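Drileo cordless screwdriver, three months in

Posted 2023-05-26

Quick one as I'm off out in a bit. People keep asking what I ended up buying after the old Trustent died, so. The Drileo. The small one, with the pistol handle, in the long cardboard box. Paid 399 kroner for it in the Juhl spring sale. Normal price is a good bit more and I wouldn't pay it.

What I've used it for: flat pack mostly. Two bookcases, a shoe cupboard, a bed with far too many slats. Curtain rails. Hinges on the kitchen units, all of them, over one very long Sunday. Also hanging things, pilot holes in plaster and so on, which strictly you're not meant to do with a screwdriver but everybody does.

Good bits first. It's light. My wrist gave up on the Trustent after ten minutes and with this I can do a whole evening. The grip is rubbery without being sticky. Trigger is smooth, you can creep a screw in slowly for the last turn, and I've not stripped a single head on the bookcases. The collar on the front for the torque clicks round nicely and you can read the numbers without your glasses.

Bits are held by a magnet and it's a proper strong one. Long screws stay put when you're reaching up. I put up a row of picture hooks with one hand on the wall and the other on the driver, no swearing.

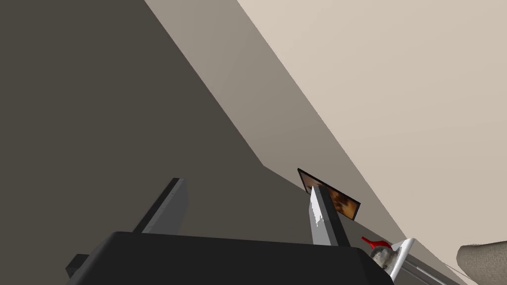 Mine went back after a week, says Wiebke Strobel. Same model, same sale, and the magnet was so weak the bits dropped out every time she pointed it down. Juhl swapped it without a fuss and the second one has been fine, but she'd check it in the shop before paying if they let you open the box.

Fair enough, and worth knowing. Sounds like they vary. Mine was bought online so no chance of checking anything.

Battery. Takes 5 hours to charge from flat, which is silly these days. No fast charge, no second battery, and the thing is sealed in so when it goes it goes. On the plus side it lasts. I did the whole bed and the shoe cupboard on one charge and there was still a green light. There are only two lights, green and red, and it goes from one to the other with very litle warning. Then it stops. Usually halfway into something.

Charging is by a little round plug, its own plug, not USB. Lose that lead and you're stuck. I've tied mine to the box with string.

The noise is OK. Higher pitched than the old one. I wouldn't use it late at night in a flat but it's no worse than a hand blender.

The light on the front is badly placed. It shines on the chuck and leaves the screw in shadow. Fine in daylight, useless inside a cupboard, and cupboards are where you want it. I ended up with a torch in my teeth for the hinges.
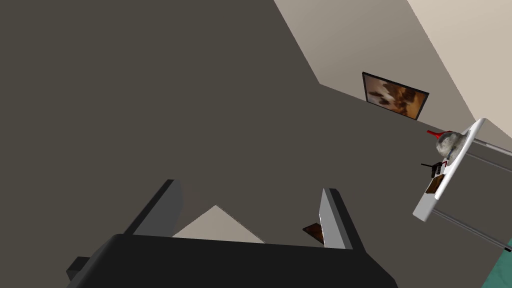 The far wall, gripper fingers in front.

Right, bits. You get a box of 100 with it and I'd say most of them I'll never touch. Odd star shapes, tiny sockets, three sizes of something I can't name. The crossheads you do use are soft. Two have rounded off already. Buy a small pack of decent ones and keep the others for the neighbours. The case is nice though, and the lid shuts properly.

Doors are what it struggles with. Not enough push for the long screws in a heavy hinge, it gets three quarters of the way and just clicks at you, even on the top setting. Drill a pilot hole first, bigger than you'd think, and rub a bit of soap on the thread. Handles and knobs it manages with no bother at all, as they're short screws and mostly going into holes that are there already.
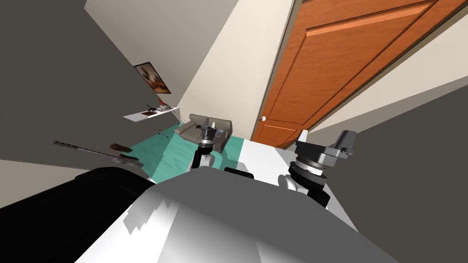

For anything tougher than that you want a proper drill, and I've still got my dad's for the outside jobs. Wouldn't try decking with the Drileo. Wouldn't try brick.

I did look at the Jimudley before buying. 339 kroner, so cheaper, and it has the USB charging. Borrowed one for a weekend in December. Heavier at the back, so it tips in your hand, and the trigger is all or nothing. It chewed up two screws on a drawer front before I gave up. If you only put together one wardrobe a year it'd do. The light on it is better, I'll give it that.

Guarantee is two years if you register, and the registering form is a pain. It wants the serial number, which is printed in grey on grey under the handle. Take a photo of it and zoom in.

Would I buy it again? At the sale price yes. Full price no, I'd save up for something with a battery that comes off. Four out of five, and it would of been more with the light in the right place.

Will add a note if the battery starts to go.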